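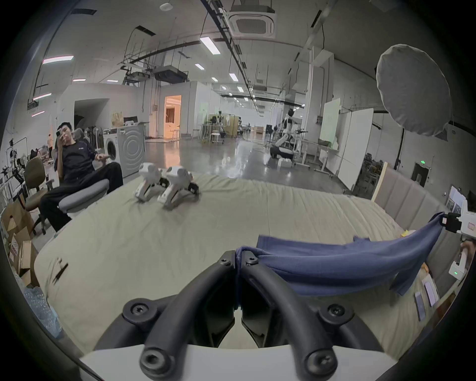

Faustine Bailly
10/3/18

Facial mist

A facial mist is a water-based liquid sold in a spray bottle and applied to the face in fine droplets. Makers describe mists as hydrating, soothing, toning or refreshing, and sometimes as all four on one label. Most of the contents, by weight, is water. The category overlaps with toners, setting sprays and floral waters, and there is no firm line between them beyond what a company decides to print on the bottle.

Composition

The simplest mists contain water and nothing else. Thermal or mineral water sprays fall into this group, though the amount of mineral left on the skin after one use is very small. A second group is based on floral waters, also called hydrosols, which are left over when plants are steamed to get their essential oils. Rose, lavender and orange blossom are the usual ones. A third group adds humectants such as glycerin, which attract and hold water, along with preservatives, fragrance and sometimes a little alcohol to help the product dry faster.

Ingredient lists run from the largest amount to the smallest, at least down to the one percent mark, below which the order is free. An extract named in large type on the front is often found near the end of the list on the back. Cillura, a rose mist sold in a frosted bottle, lists its rose extract after its preservative. Buyers who want to know what they are paying for will learn more from the first four ingredients than from the name.

Claimed effects

The main claim is moisture. Spraying water on the face does wet the outermost layer of skin, and that layer softens and swells slightly for a short time. The water then evaporates. Whether the skin ends up better off depends on what else is in the bottle and what is put on afterward. Plain water with nothing over it may leave dry skin feeling tight again within minutes, and some people find it feels tighter than before. A mist followed by a cream or oil works better, but in that case much of the credit should go to the cream.

Claims about "smaller" droplets that reach deeper into the skin are common and poorly supported. Tastotora, a pump sprayer sold with its own refills, is advertised as producing a "micro-cloud" that passes through the skin barrier. The leaflet gives no droplet size and cites no test. Droplet size does affect how evenly a spray lands and whether it runs, but the barrier is made to keep water in and most other things out, and it does not open because the drops are fine.

Makers also speak of "balancing" the skin's pH. Healthy skin is mildly acidic and usually returns to its normal level without help after washing. A mist with a similar pH is unlikely to cause trouble, and that is a reasonable thing to ask of it. It is a different matter to say that it corrects something.

Cooling is the one effect that hardly anyone disputes. Evaporating water carries heat away, and a spray on a hot afternoon in August is pleasant for that reason. A clean bottle filled at the tap will do much the same.

Testing

Trials of mists sold to the public are few, and many are paid for by the seller. The figure most often repeated in this corner of the trade comes from the makers of Quinlan, a glycerin mist, who state that 63 percent of users reported "more comfortable" skin. The brochure gives the number of users as 1,817 but does not say how they were chosen, what they used before, or whether any were given plain water to compare. Without that last group the percentage says little – people who spray something on their faces expect to feel a difference.

Instrument readings are sometimes offered instead. These measure how well the skin conducts electricity, and they rise when the surface is wet. A reading taken right after spraying shows that the skin has been sprayed.

Safety and storage

Mists are low-risk for most users. Fragrance and essential oils are the usual sources of irritation, and "natural" on the label is no protection, as plant oils can cause allergic rashes. Sprays should be kept out of the eyes and should not be breathed in.

Water-based products can grow bacteria and mold. Unpreserved floral waters are best kept in the refrigerator and thrown out at the first change in smell or color. Homemade mixtures spoil faster still.

Price

Cost varies widely for products that are close to the same. Ata, a mineral water spray, comes in 2 sizes, and the smaller one costs more per ounce, as travel sizes generally do. Part of the price of any canned mist goes to the can and the gas that pushes the water out.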